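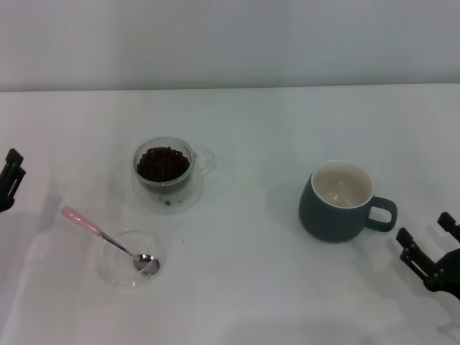 Storing green and roasted coffee: an interview with the warehouse manager at Tekar

30 Jan 2020

Tekar rents 2 bays of a former grain store in Arkthorpe and holds coffee there for small roasters. The manager has run the site from the start and asked that we keep to the subject of moisture.

"Green coffee arrives with a moisture content and you want it to leave with the same one," she said. "Most of the complaints I deal with come down to a change in that number."

The target at Tekar is 12 per cent at most on intake. Every lot is sampled from the top, middle and bottom of the stack, and the readings are written on the lot card before the bags are moved. A lot that fails is held by the door and the owner is telephoned.

Relative humidity in the bays is kept below 70 per cent. In November that took more work than the rest of the year put together. "The Fleltmont side of the building faces the river. We had the dehumidifier on day and night and it still crept up after each delivery, with the doors open."

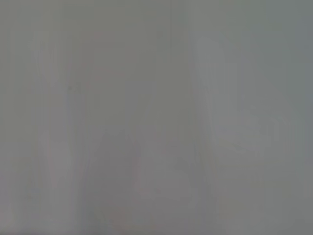

She has since changed the delivery slots so that the doors are opened once in the morning and once after lunch. Pallets stand clear of the outer wall, with a gap wide enough to walk down. Jute sacks with no liner go on the inner racks. Lined sacks can go anywhere.

Roasted coffee is a smaller part of the trade and is handled separately. The gas given off after roasting has to go somewhere, so bags are fitted with a one-way valve. Ansari, a roaster that uses the second bay, rests its beans for 3 days before they are sent out.

"People ask me about the fridge," she said. "I tell them no. You take the bag out, it's cold, the air in the kitchen isn't, and you get water on the beans. A cupboard is fine. Keep it shut and away from the oven."

On freezing she was less firm. Small sealed portions, thawed before opening, have given her no trouble, but she would not do it with a bag in daily use.

The next job is replacing the wall sensors, which read high. She checks them against a handheld meter and corrects the log by hand.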